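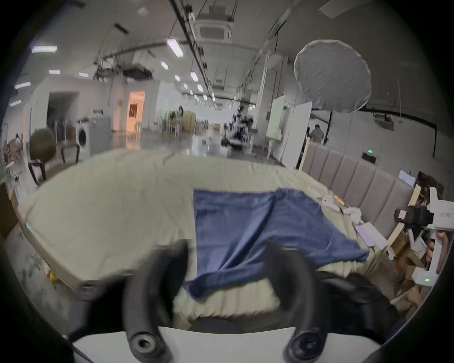
Yogurt needs warm milk, a little live culture and several hours without being moved. Most of the questions we get are about the last part. You don't need a machine for it. Close the jar, put it on a bed or a shelf where it won't get knocked, and wrap it in whatever spare fabric you have. A piece of navy-blue cloth on a beige quilted sheet will do the job as well as a special yogurt blanket, as long as it goes around the jar more than once.

The answers below are for plain set yogurt made with cow's milk. They go with the starter sachets we sell in the shop, but nearly all of it applies if you start from a store-bought pot.

## Getting started

**What milk should I use?**

Whole milk gives the thickest result. Low-fat milk works but sets softer. Milk labeled UHT or ultra-pasteurized is fine for yogurt, even though it is a poor choice for most cheese. Lactose-free milk also sets, and tastes a bit sweeter.

**How much starter do I need?**

For a liter of milk, use one sachet or two tablespoons of plain yogurt with live cultures. More isn't better. Too much starter makes the yogurt sour quickly and it can turn grainy.

**Can I use flavored yogurt as a starter?**

Stick to plain. The sugar and fruit get in the way, and some flavored kinds are heat-treated after culturing, so nothing in them is alive.

**Do I have to heat the milk first?**

Yes, even if it is already pasteurized. Heat it slowly until it steams and small bubbles form at the edge, keep it there for a few minutes, then let it cool. This changes the milk proteins so they hold more water. If you skip it you will get something drinkable.

## Temperature and time

**How warm should the milk be when I add the starter?**

We aim for 41°C. A few degrees either side is all right. If you have no thermometer, put a drop on the inside of your wrist. It should feel warm but not hot. Milk that is too hot will kill the culture, and you can't fix that by waiting.

**How long does it take?**

Usually overnight. Start checking in the morning by tilting the jar slightly. When the yogurt moves away from the side in one piece, it's done. Leave it longer if you like it sour.

**My kitchen is cold. What can I do?**

Warm the jar with hot water before you fill it, and wrap it well. Youssra Bouzid, who tests our starters, puts hers in a picnic cooler with a bottle of hot tap water next to it and changes the water once before going to bed. An oven with only the light on also works in many homes – check the temperature first, as some get too warm.

**Can I open the jar to look?**

Once or twice is fine. Don't stir. The curd won't join up again once it's broken.

## Problems

**It didn't set at all.**

Check that the starter was alive and in date. If the milk is still sweet and has been out only a few hours, warm it again gently, add fresh starter and give it more time. If it has been out all night and hasn't turned sour, throw it away.

**There is yellow liquid on top.**

That's whey. Pour it off or stir it in.

**It's stringy or slimy.**

The temperature was probably too low. Some cultures are also stringy by nature, including our Stomberg. If you don't care for that texture, try Badawi, which sets firmer and is milder.

**It smells yeasty, or there are pink or fuzzy spots.**

Don't taste it. Throw out the whole batch, wash the jar in very hot water and start with a new sachet.

## Straining and keeping

**How do I make it thick, like Greek yogurt?**

Chill it first. Then line a strainer with clean, undyed cheesecloth, set it over a bowl and leave it in the refrigerator. After 2 hours it is noticeably thicker. Left overnight, it becomes a soft spread. You'll end up with about 400 g from a liter of milk if you strain it that far.

**What can I do with the whey?**

Use it in place of water in bread or pancakes, or cook rice in it. Driss El Fassi wrote in to say he adds 100 ml to his lentil soup at the end.

**How long does homemade yogurt keep?**

A week in the refrigerator, in a covered jar. Take it out with a clean spoon each time.

**Can I use my own yogurt to start the next batch?**

Yes, for a few rounds. Set some aside in a small clean jar before anyone eats from the big one. When the yogurt starts to get thin or takes much longer than usual, open a new sachet.

**How should I store the sachets?**

In the freezer, unopened. Open ones don't keep.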